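Clornanden Robotics Club – Room Safety Check Before a Practice Session
Filled in Jun 26, 2018, for the hand-held gripper project 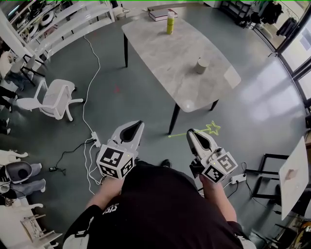
1. Floor and cables

Power strips out of the walking path – NO. One strip lies on each side of the person with the grippers. Please move both to the wall before the next session.
Long cables taped or covered – NO. The white cable crosses the floor in curves. We have 30 meters of cable cover in the Tevent box, so please use it.
Floor free of loose objects – PARTLY. There is a book on the floor behind the table. Put it on a shelf.
Shoes worn by all students – YES, black shoe seen on the operator.

2. Grippers

Marker cubes fixed tightly, no play – YES, checked by hand on both.
Marker faces clean – YES. Do not wipe them with alcohol, the print comes off.
Cable under the right gripper does not catch on the table – to be watched. It hangs a little low for my taste.
Fingers kept away from the jaws when closing – remind the new students again.

3. Table and objects

Table stands stable – YES.
Spray can on the table is empty – NOT CONFIRMED. Only empty cans are allowed for grasping exercises. The team must write "empty" on it with a marker.
Cup without liquid – YES.

4. People and space

Free space of 2 meters at the working side – YES, if the office chair is pushed back.
Not more than 8 persons in the room – YES.
Break after 28 minutes of holding the grippers – NO. One student worked over 30 minutes and had a tired wrist.

Result: session allowed after the points in section 1 are corrected. The next full check is in November, before the Ustska student meeting.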